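Section 6. Setting Up Price Alerts and Stop Orders

This section covers price alerts and stop orders in the Milta desktop wallet. You need a funded account on the Mamden exchange and a working connection between the two. If you have not made the connection yet, go back to the section on API keys and finish it first.

Last revised Dec 22, 2018. Menu names match the current release. If yours look different, open Help, then Check for Updates.

Before you start

Have these ready:

Your Milta password
Your Mamden API key, with the Trade permission turned on
The phone you use for two-step login
The backup sheet with your recovery words

Caution: Do not turn on the Withdraw permission for the API key. Alerts and stop orders do not use it. Anyone who gets hold of a key with Withdraw turned on can empty the account.

6.1 Creating a price alert

An alert sends you a message when the price crosses a level you choose. It does not buy or sell anything.

1. Open Milta and unlock it with your password.
2. Click Markets in the left column and choose a pair, for example BTC/USD.
3. Click the bell icon next to the last price.
4. Choose Rises Above or Falls Below.
5. Type the price. Do not type a comma or a dollar sign. Enter 1000, not $1,000.
6. Choose how you want to be told: Desktop, Email or Phone. You can check more than one box.
7. Click Save Alert.

The alert appears in the Alerts tab with a gray dot. The dot turns green when the Mamden server has accepted it. If it stays gray, click Refresh. If it is still gray after that, see 6.4.

Note: An alert fires once and then switches itself off. To use it again, open the Alerts tab and click Rearm.

6.2 Placing a stop order

A stop order sells your coins at the market price once the price falls to your stop level. In a fast market the sale price can be well below the level you set. If you want to control the lowest price you will accept, use a stop-limit order (6.3).

1. Click Trade, then Stop.
2. Check that the pair at the top of the window is the one you want.
3. Enter the amount in coins. The dollar value is shown under the box.
4. Enter the stop price. It must be lower than the current price.
5. Click Review.
6. Read the summary line. The fee is listed at the end.
7. Enter the code from your phone and click Place Order.

Coins held by an open stop order are listed under Reserved. They cannot be sent or traded until you cancel the order.

Caution: The order is stored on the exchange, so it stays active when Milta is closed. Removing Milta from your computer does not cancel it.

6.3 Using a stop-limit order

Follow the steps in 6.2, but choose Stop-Limit in place of Stop. There are now two price boxes. The first starts the order. The second is the lowest price you will sell at. If the market drops straight past both, the order may stay open without being filled. Check the Open Orders tab after any sharp move.

6.4 Phone codes and your backup sheet

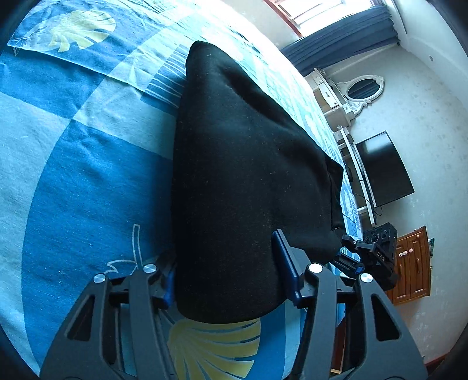
Milta asks for a phone code every time you place, change or cancel a stop order. The code is good for one use. If it is refused, set the phone clock to automatic and wait for the next code. Keep the phone and the backup sheet in separate places, and do not leave the sheet in clothing. Uriel Maldonado on our support desk can reset a lost phone link if you have the recovery words. He cannot recover the words themselves.

If an alert dot stays gray:

1. Open Settings, then Connections.
2. Click Test next to Mamden.
3. If the test fails, delete the key and add it again.
4. If the test passes, delete the alert and create it again.

6.5 Canceling an order

1. Open the Open Orders tab.
2. Click the X at the end of the row.
3. Enter the code from your phone.
4. Wait until the row disappears and the coins move from Reserved to Available.

Note: An order that is partly filled can be canceled only for the part that is left.

Accounts moved over from Prurkadach keep their old alerts, but stop orders were not carried across and must be placed again. For tax reports and trade history exports, go to Section 7.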